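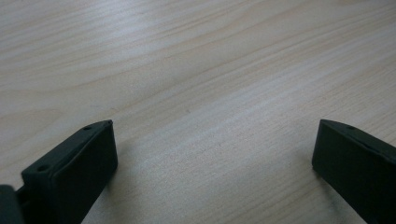

Sterau Adds the Karkura Table to Its Line, With a Pale Wood Top and a Refinishing Plan

15 September 2020

Sterau, a maker of tables for homes, schools and small offices, today announced the Karkura, a work and dining table with a light wood top and a plain base that comes apart for moving. Orders open now through the Sterau website and at the company's showroom in Pirnoter.

The Karkura replaces the Major, which Sterau has sold for 18 years. The Major was a heavier table with a dark stained top and a deep rail under the front edge. Customers liked how solid it was. They also wrote to say that the dark top showed dust and made small rooms feel smaller, and that the rail got in the way of chairs with arms. The new table is meant to fix those things and keep the rest.

The top is a soft beige color, with some pink and gray in it depending on the light. Sterau does not stain it. The grain is left to show, and it runs in long, thin, slightly wavy lines with wider arcs in places. Small dark flecks and pores are part of the wood and are not treated as faults. No two tops will match exactly, and buyers who order two tables to stand end to end can ask for tops picked to sit well together. There is no charge for this, but it can add time to the order.

"We spent most of last winter arguing about the finish," said Hermenegildo Contreras, head of product at Sterau. "A high gloss looks good in a showroom and then you put a lamp over it at home and all you see is the lamp. We went with something lower. It still picks up some shine near a window, and you can see the grain from the other side of the table, but you can read at it."

Contreras said the company tested the finish at its own lunch tables starting in March. Staff were asked to use the tables as usual, without mats or coasters, and to report any marks that did not wipe off with a damp cloth. Two early versions of the finish were dropped after coffee cups left rings. The third version is the one now in production.

The Karkura comes in three lengths. All three have the same depth and the same height, so they can be lined up in a row or pushed together to make a larger surface. The legs bolt on with a single wrench, which is packed in the box with the hardware. Sterau says two people can put the table together in less than half an hour. The top ships flat with felt on both faces and should be carried on its edge.

The company is also starting a refinishing plan with this table. For a flat fee, an owner can send back the top after five years of use and have it sanded and finished again. Sterau will lend a plain top for the base while the work is being done, so the table can stay in use. The plan covers scratches, dull spots and most stains. It does not cover burns, deep cuts, or tops that have been painted. Owners of the Major can ask for a quote but are not covered by the flat fee.

Sterau recommends wiping the top along the grain with a soft cloth and water with a little dish soap, then drying it. Bleach, scouring pads and spray polish should not be used. A new top that sits in strong sun will change color slightly during the first months, and anything left in one place on it during that time may leave a lighter or darker patch. Moving lamps and trays now and then will keep the color even.

The first production run is 1000 tables. Of those, 100 have been set aside for schools and libraries, which can order at a reduced price by writing to the sales office with a purchase order. The rest will be sold in the order that requests come in. Delivery is free within Pirnoter. Outside the city, the delivery charge depends on the length of the table and is shown before payment.

Replacement parts for the Major, including legs, bolts and floor glides, will stay in stock. Stained tops for the Major will be sold until they run out and will not be made again.

Floor samples of all three lengths are on view at the showroom, and small finished pieces of the top can be mailed on request to buyers who want to check the color against a floor or wall at home.

About Sterau

Sterau designs and builds tables and benches at its workshop in Pirnoter. It sells directly to customers and through a small number of furniture stores.

Press contact

Hermenegildo Contreras
Sterau, Pirnoter
Telephone extension 3859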